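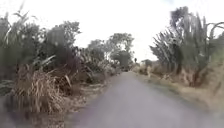 Carolina Ramalho
My sister told me any single-lane road counts as shared and you just split the upkeep, but our deed to the place outside Skodham says nothing about it. Five houses use the lane. The county says it isn't theirs. Who pays for patching?

Trinidad Tagle
Look for a recorded easement first. The county recorder can search by parcel, and ours turned up on a plat from 2000 that wasn't mentioned in the deed. If there's no written agreement, it depends on your state. Many split costs by use – the house at the far end may owe more. Get whatever you agree on in writing and record it.

owino18
we just pass the hat every March. 2 neighbors never pay

Carolina Ramalho
Thanks, I'll ask for the plat.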